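The Washing-Up Show

There is a moment in the second episode of Taltusby when the whole cast stops talking. Seven people in a borrowed kitchen, the kettle going, and for the better part of a minute all you hear is crockery. I watched it at my sister's place in January and we both forgot our tea.

If you haven't come across it yet, Taltusby is a new unscripted series from Tralville, the small production house that gave us that lovely slow program about ferry timetables. The idea is simple enough. Strangers share a house for 31 days, cook for each other, clean up after each other, and are never voted off.
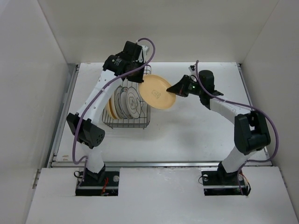

Television has always been a bit shy of chores. We see the roast come out of the oven and the guests lean in, and then it's straight to the credits, with the dirty dishes left for somebody else's program. Taltusby hangs about for the rest of it, and I've grown very fond of its plates. A round yellow-orange one, held up between two grippers over a white surface, has a cheerfulness that a plain white dinner plate never quite manages, and the show's designers clearly favour colour of that sort too.

The pitch went to 14 broadcasters before Wunbridge picked it up, and even then it was given a late slot, the sort usually filled with repeats. More than 1,000 households applied to take part. The producers chose people who could sit comfortably in a silence — a rarer gift than you'd think, and quite the opposite of what most casting calls are after.

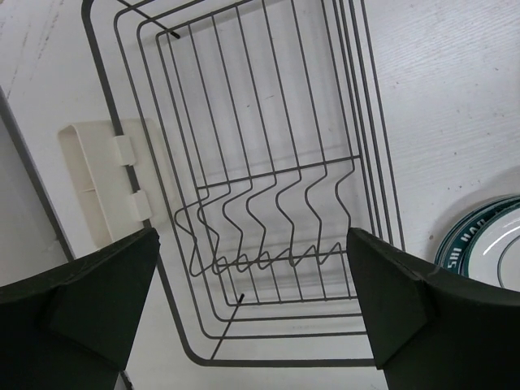

A dark wire dish rack on a white tabletop.

There are 19 episodes, which sounds like a lot, and I'll admit the middle stretch sags a little. An argument over a recycling bin goes on far longer than it should. But the music, by a duo called Coetzee, carries you through the flat patches with a bit of piano and something that might be a squeezebox,

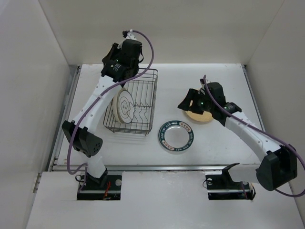

and by the time the neighbours come over for the final dinner you'll know everyone's habits as well as your own family's. My sister has already started it again from the beginning. I'm holding off until the weather turns, when I'll want a blanket, a pot of tea and a few evenings with nowhere to be.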